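Mar 14, 2025. Desk room, Tinonum side

Picking up from yesterday's page. Still on the small room w/ the curved glass. Goal for today: get the desk down to what has to live there, decide on blinds, order the paper, stop fiddling.

Started late. Drawer first. It sticks about halfway out and then jumps. Took it right out, wiped the runners, put a bit of candle wax on (the stub from the kitchen, we are out of the proper stuff). Better. Not great. If it goes again I'd swap the runners for the Fomisley ones, same length I think, CHECK before ordering. Handle was loose too, quarter turn on the inside screw, fine now.

Junk out of the drawer: two dried-up markers, a charger for a phone none of us has, takeout menus, half a roll of masking tape, box of staples but no stapler. Kept the tape. Menus to recycling except the noodle place.

Desktop. Wiped w/ damp cloth then dry. Used the Brollness cleaner at first, the blue bottle, and it left a smear you could only see from the door with the lights on. Went over it again with plain warm water and that took it off. NOTE do not use Brollness on white tops. Ok on the shelves next door. Somebody put a label on the bottle pls.

Ring mark near the front edge, coffee, old. Baking soda paste, left it 9 minutes, rubbed. Gone enough.

Layout, what I settled on:

- book at the back, flat, closed, not stood up (it falls)
- pale sheet in front, where your hands go
- grommet kept clear, cables go down it and nowhere else
- nothing else stays on top overnight

Tried the book on the right first. Bad, elbow hits it every time you reach for the drawer. Back and over toward the glass is better. Also tried it square to the edge and it looked like a waiting room, so it can sit however it lands.

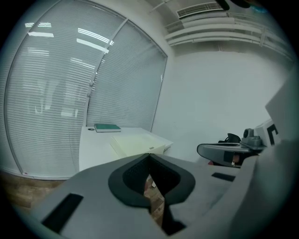
Desk with the book and the pale sheet, blinds behind the glass.

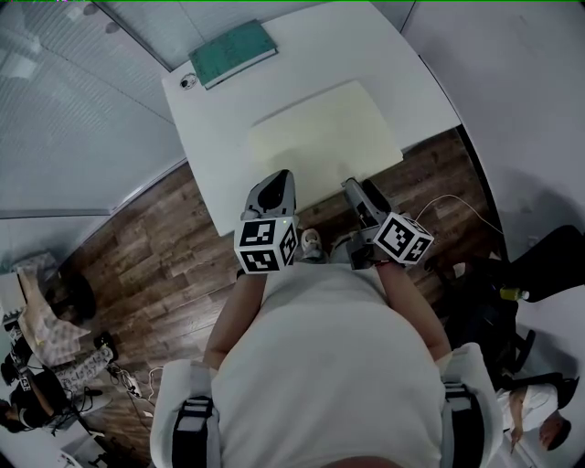 Sheet slides. Main complaint. Lean on it with a forearm and it's off a couple inches by the time you sit back. Options: low-tack tape at two corners (try first, cheap), a thin rubber mat under it (ugly?), or just a heavier sheet. Wumbei list one in cream at 400 gsm, we've been on the thin stuff. Want to see a sample before buying a whole pack. Their smallest pack is 33 sheets which is a silly number and more than we'd go thru before September.

Tape test: did two corners w/ the masking tape out of the drawer. Held for the rest of the morning. Peeled one corner after lunch, no residue. Leave the other one on over the weekend and look again. If it goes yellow or gummy then tape is out.

Color of sheet. I like the pale one. White on a white desk you lose the edge completly, specially late in the day, and then you put your cup down half on and half off. Cream is enough to see. Not going darker, tried the brown kraft last month and the whole room felt like a mailroom.

Blinds. Long argument with myself. Fully open = you're on show to the whole corridor and everyone waves. Fully shut = fine but the lights bounce on the glass. Slats tilted down a bit seems to be the least bad. The curve makes it awkward, each run hangs a little different from the one next to it so you can't set them all from one end, have to walk along. Do it slow or the cord snags. Slats need dusting badly. Did the bottom third with a sock over my hand (works really well, better than the duster), gave up after that, rest on the list.

Glass: prints at hand height, both sides. Corridor side is not ours to clean but I did it anyway.

Floor. Swept, then a barely damp mop along the boards, not across. Grit collects in the strip at the base of the glass, had to get it out with an old toothbrush. Took longer than the whole rest of the floor. There's one board by the door that clicks when you step on it, ignore.

Cables. Anything going over the floor on the chair side should be run back along the wall when we're finished, the chair wheels go right over it otherwise. Need 3 of the stick-on clips, the flat kind. There were some in the supply cupboard, now there aren't.

Chair. Stays. Goes down by itself over an afternoon but only a little. Don't leave stuff on the seat, it ends up on the floor and then under the desk.

Wall. Left it bare. Was going to put the shelf up and I think now no, nice to have one side of the room with nothing to look at. Could change my mind. Scuff low down behind the chair, eraser got most of it.

To do:

- Wumbei sample, cream, heavy one
- measure drawer runners, both sides, before Fomisley order
- flat clips x3
- rest of blinds (sock)
- label on Brollness bottle
- check tape corner after the weekend
- stapler??

Spent so far: nothing, unless you count the candle. Key back on the hook by the Tinonum door, the hook is loose as well but thats for another day.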